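Dec 3, 2024

Egg packing bench, Goltbridge room. Carrying on with the trays from Dristow.

Wiped the table down first and let it dry. The join between the two panels still collects grit, so run a cloth along it before putting any tray down. Used the 15-cup trays again (three rows of five). The Arkent ones hold the shells tighter, but large eggs ride up in them and the next tray won't stack flat. Put 18 of those back on the shelf for small eggs only.

Handled 121 eggs before lunch. Two hairline cracks, both found at candling, both set aside for the kitchen. Running total on the sheet is 2,193, which includes the Ashworth lot.

Filling order: far row first, then middle, then near. It keeps your sleeve off the eggs already in. Blunt end up if you can tell which end is which – on the rounder ones I can't always, and I don't hold things up over it.
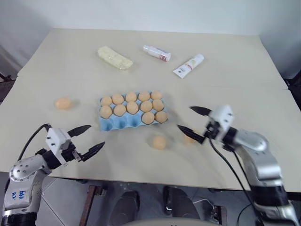 Loose eggs are still the weak point of this bench. They go straight on the bare tabletop and there's nothing to stop one rolling. With the far and middle rows full and three cups open at the near left, the three eggs left out were spread to either side of the tray and in front of it. I'd like a folded towel along the near edge. Will try that with the next 30 and note any change in cracks.

Need more labels before February.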